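Teaching the arm to tidy the phone corner

13/09/2023
Posted by the Lultham tinkerer

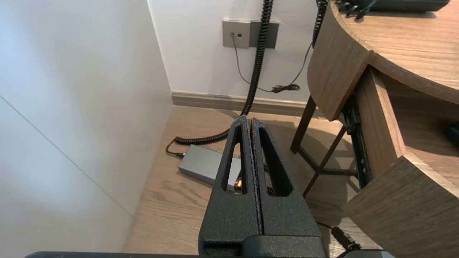

So I've spent most of this week on my knees, being the left hand and the right hand and the bad back of a robot arm. I had thought the floor would be the easy bit! Tabletops were fine back in July, all those nice cups and pegs at elbow height, and I'd got rather smug about it.

The job I set myself was picking up a loose lead and laying it down somewhere sensible. One lead, off the floor, without dragging half the office after it. You or I would do it while talking about something else. With the controller it took me the whole of Saturday morning to get a single run I'd have been happy to keep.

I'm using the Tellik controller for this, the one with the trigger for the fingers and the squashy grip that lets you pause (very handy when your nose itches). You move your hand, the arm moves, and the whole thing gets saved as one go at the task. Do that enough times and you can train it on the lot and see whether it has picked anything up from you. I'm aiming for 30 goes before I train anything. I've got 10.

The thing about cables is they don't stay put. A cup is a cup. You nudge a coiled cord and it shuffles off and takes up a completely different shape, and now your lovely practised approach is no use at all. Coily telephone cord is the worst of the lot because it stretches when you pull and then it wants to come home again, quickly. I've gone back to plain straight leads for the recorded runs and I'm leaving the curly ones well alone until I'm braver.

Then there's the furniture. I have a lovely curvy desk and a wooden chair that I never once thought of as obstacles, and I now think of them as nothing else. The fingers can get to a spot perfectly well and the rest of the arm is about to say hello to a chair leg behind them. When you're steering from the gripper's view you forget there's a whole elbow following you about. I've clonked the chair so often that I threw away 5 runs for that alone, and I did wonder about keeping them. A friend reckons a few wobbly ones do no harm so long as you recover nicely and finish the job. I kept one where I bumped, backed off and had another try, and binned the ones where I just swore.

A few things I've changed since the weekend, in case you're doing something similar at home:

I slow right down for the last bit before the grab. My first runs were all one speed, whoosh, snap, and when I played them back you couldn't tell what I'd been waiting for.

I open the fingers early. I'd been opening them at the last second, which feels natural with your own hand but makes a mess of it when you're coming down onto something thin lying flat on the boards.

I look at the gripper's own picture and not over at the real arm. This is really hard! Your eyes want to cheat. But if I'm using things the robot can't see to decide where to go, then I'm teaching it to guess, and it'll guess badly.

I also bought some soft finger pads from Bodotico, which haven't turned up. I'm hoping they'll help with thin leads, as the bare fingers will happily close on one and then let it slither out when I lift. If they're no good I'll try wrapping something round the tips.

Next job is moving the start position after each run, which I've been lazy about. All 10 so far begin from almost the same place and I can feel myself getting into a groove. After that it's the other side of the room, by the old Bouvier cabinet, where the floor is a bit uneven and I'll probably have to start the swearing all over again. Twenty more to go, and my knees have asked for a cushion.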